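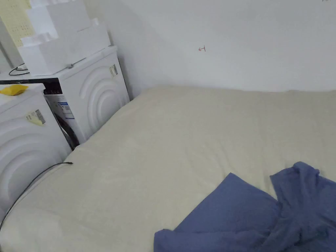
Budgeting for a folding robot in a small guesthouse laundry

Posted in Equipment and Purchasing, Oct 23, 2020

I run the laundry for a guesthouse in Matdale and I have been asked to put together a budget for a two-arm folding robot by March. We do towels and plain T-shirts for the most part, 74 pieces on a normal day and up to 200 when the house turns over. The room is tight. Two front-loading washing machines stand one in front of the other against the wall, with foam packaging still piled on the back one, and the mattress right beside them is what we fold on. It has a fleecy cream cover, and a single blue cloth bunched up on it is the sort of thing the robot would have to start from. I have a quote from Udov for the arms and the stand, but it says nothing about a table, power or training. What else should be on the list before I send it up? And can it work off the mattress or do we have to buy a surface?

Leire Collado

Plan on buying a surface. A mattress gives when the gripper presses down, and a soft cover drags on the cloth, so you get missed picks and half folds. We tried a padded top at our place in the first month and went to a firm table with a thin mat. Get the height of the table from the seller before you order one, because the arms have a set reach.

Other lines I would put in:

Mounting and floor work. Ask if the stand bolts down or sits on weights.
Power. Have an electrician look at what the washers draw and whether the robot needs its own circuit. Any loose cords near the work area need to be run along the wall and clipped.
Grip pads. They wear out. We budgeted for one set and used 7 in the first year.
Service visits, with travel. Ours came to more than I expected.
Staff hours for setup. I logged 327 hours between two people before we trusted it with guest towels. Some of that was our own slow learning.
Storage. Clean pieces have to go somewhere once they are folded, and the stack should be within reach of the arms.

Also ask Udov to quote for crumpled pieces. A lot of prices are for cloth that is fed in flat by a person, and then you are still paying that person.

goicoechea_linens

We got ours through Goicoechea and they rented it to us for a month first. The rent came off the price later. Worth asking if your seller does the same. Can't help on the table, ours came with one.

plondovwood

At 74 pieces a day I wouldn't buy one at all. One person can fold that before lunch. If the boss wants it anyway, measure the door first. Ours had to go back on the truck.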